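Posts by Anoma Sheikh, chartered accountant
Sep 3, 2018

1/ A thread on IFRS 16 and embedded leases, as I have had the same question from several finance teams since June. The standard applies to periods beginning on or after 1 January 2019. Property and vehicles are mostly under control. Service contracts are not.

2/ The test is in paragraph 9. A contract is, or contains, a lease if it conveys the right to control the use of an identified asset for a period of time in exchange for consideration. The title on the front page of the contract is irrelevant.

3/ Worked case, with permission. Gradis buys warehousing from Holex at the Castdale site. Finance had booked the lot as a service cost. Marlene Evangelista, their group controller, asked for a review of 31 contracts before the transition date. 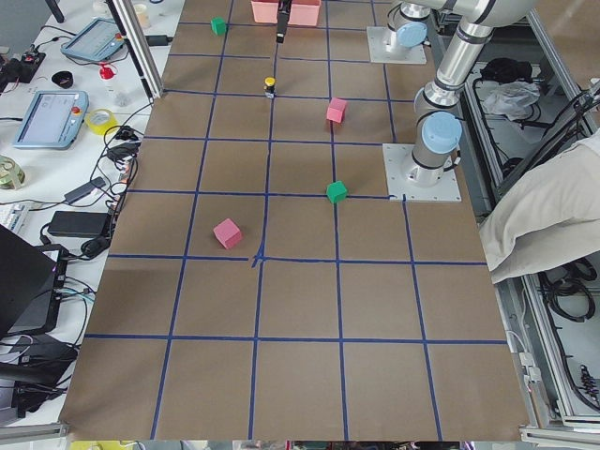
Work table with taped grid, cubes and a small yellow-capped bottle.

4/ Step one, identified asset. Bay numbers are written into the schedule, so the space is physically distinct. Next, check for a substantive substitution right. Holex may move Gradis to another bay, but must bear the whole cost and gains nothing by it. Not substantive (B14).

5/ Step two, economic benefits. Gradis has exclusive use of the bays throughout the term. Met.

6/ Step three, who directs the use? Gradis decides what is stored, when it goes in and when it comes out. Holex supplies the forklift drivers and security. Operating an asset day to day is not the same as directing how and for what purpose it is used. Met. There is a lease.
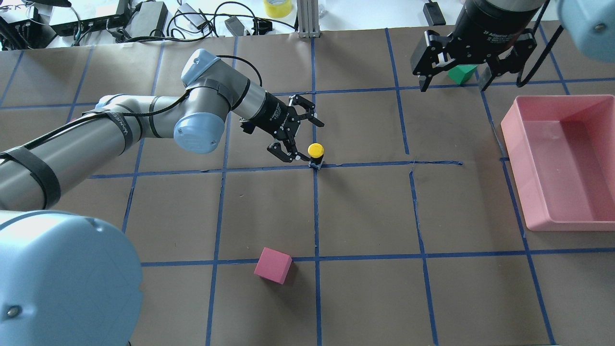
7/ Then separate the components. Bay space is a lease component. Drivers and security are non-lease components. Allocate the consideration on relative stand-alone prices, or elect under paragraph 15 to account for everything as one lease. The election is by class of underlying asset, so you cannot choose contract by contract.

8/ Watch that election. It is less work, but it puts service cost on the balance sheet. Bořivoj Michalík modelled both for Gradis and the liability was about 19 per cent higher with the election. They did not take it.

9/ Discount rate. The rate implicit in the lease was not readily determinable, as it seldom is for a lessee. They used the incremental borrowing rate. Document the term, the security and the currency. Auditors will ask for all three.

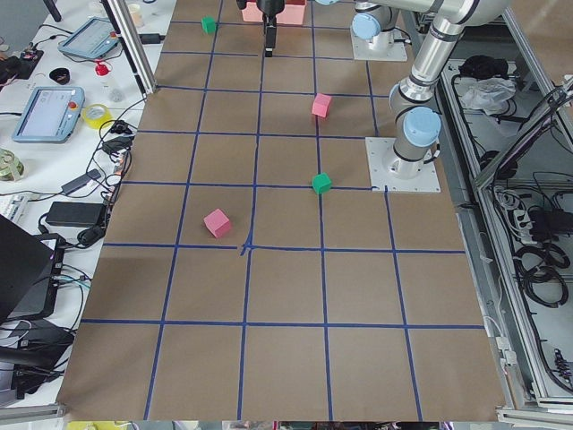 Photo: Akanda

10/ Low-value exemption. The Basis for Conclusions mentions US$5,000 or less, when new. It is assessed on the value of the asset when new, whatever its age at the start of the lease. Handheld scanners at 400 each qualify. The forklifts would not.

11/ Transition. Paragraph C3 lets you keep your old IAS 17 and IFRIC 4 conclusions. It does not rescue a contract that was never assessed under IFRIC 4 at all. Of the Gradis contracts, 2 fell into that group.

12/ Jahangir Pathirana asks whether variable payments go in the liability. Only those that depend on an index or a rate, plus in-substance fixed payments. Throughput charges per pallet are expensed as incurred.

13/ Moushumi Wanigasekara is preparing the disclosure checklist. I will post it under this thread when she has finished the maturity analysis section.

We use cookies to improve your experience. By continuing to browse you accept our use of cookies. Accept | Manage settings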